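Re: [penrose-workshop] Corrugated hose for the extractor, and the push-on ends

Whoever wrote the Juvlow leaflet wrote:

> Hello all, passing on the gist of the leaflet that came with the December
> order, as several of you asked for it.
>
> The grey corrugated hose is said to go straight on to any white push-on
> end of the matching size. No clamp, no tape, no glue. Press until it
> stops. They say a joint made this way will outlast the hose. The long
> pieces are 710 mm and the short ones 138 mm, and they can be cut with
> ordinary scissors in any groove.
>
> I've put a box of each on the shelf under the window at Oltau. Please
> help yourselves, and if they're as good as claimed I suggest we do all
> the benches this way before spring.

Thanks for typing that out. I'm going to be the awkward one again, I'm afraid.

"Will outlast the hose" is a sentence I have read on a lot of leaflets. I read it on the Flernska one, and I have a carrier bag of Flernska ends in my garage which I will happily give to anybody who believes it. Those also pressed on until they stopped. The trouble came later, when somebody leaned on the hose, or moved the bench, or just opened the door on a windy day and the whole run swung a bit.

So before we do all the benches, could we please do one. I'd like to see it on the bench by the sink for a good couple of months, with people knocking into it as they usually do.

My doubts, in no special order.

Corrugated hose doesn't seal on a smooth end by itself. The end sits against the tops of the ridges, and the air goes round the grooves and out. You can get away with it on a spiral hose if there's a soft lining. I cut one of the Juvlow pieces open and there is no lining, only the same ridges on the inside.

Then the cutting. "In any groove" is fine if you can follow a groove with scissors. I tried four and got one that I'd call square. The rest had a little step where I came back round to the start, and a step is a leak. A sharp knife and something round pushed up inside the hose did better, though I wouldn't want beginners doing it.

The lengths bother me too. 138 mm is too short to bend and too long to throw away. I can't think what we would use it for, apart from joining two things that ought to have been put closer together in the first place.
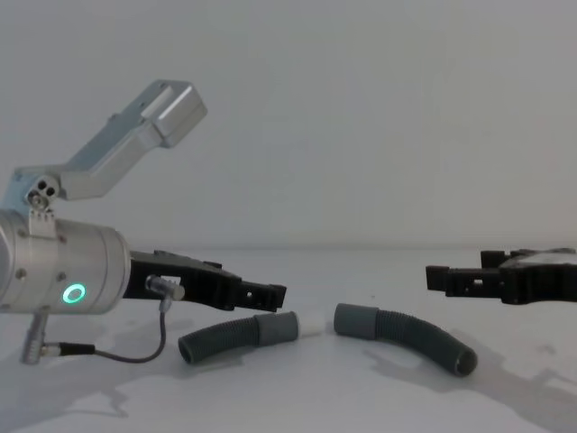

Does the hose need to be clamped at both ends?

At the machine end, certainly, as that is where it shakes. At the wall end I would use a clamp as well until we've had one bench running without.

I know clamps are fiddly and that half of them have gone missing. There were 40 in the tin when we moved to Oltau and I doubt we could find enough now to do three benches. Still, they are cheap, and you can see at a glance whether one is done up. With a push fit you can't tell by looking. It can be all the way home or a finger's width short, and from the outside it's the same grey hose going over the same white end.

Somebody suggested off list that we draw a pencil line on the white part and push until the line disappears. I've no objection to that. It costs nothing. Measure from the stop, though, and leave the lip out of it, or the line will be in the wrong place on every one of them.

Another thing about those white ends. They are short. I like a good deal of overlap on anything that's going to be pulled about, and with these there's not much to grip while you push, so your thumb ends up on the very bit that is supposed to be going inside. 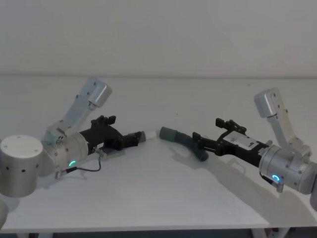
Some of you have better hands than I do and will say it's no bother. Fine. But the people who will have to put these back on at nine in the evening, when one has dropped off and the floor is covered in dust, are mostly of my vintage.

What I'd suggest is this. One bench, the one by the sink. One long hose, clamped at the machine and push fit at the wall, with the pencil line. If the line is still hidden after two months I will say so on this list and stop grumbling. If it has crept out, we buy clamps.

And please can nobody throw away the old smooth hose yet. I know it's ugly and it has gone yellow at one end, but it has been on the bandsaw since the Penrose days and it has never once come off.

I paid 105 for the last lot of ends, by the way, and never claimed it back, so I feel I've earned a moan.

--
penrose-workshop mailing list
To leave the list, send a blank message with "unsubscribe" as the subject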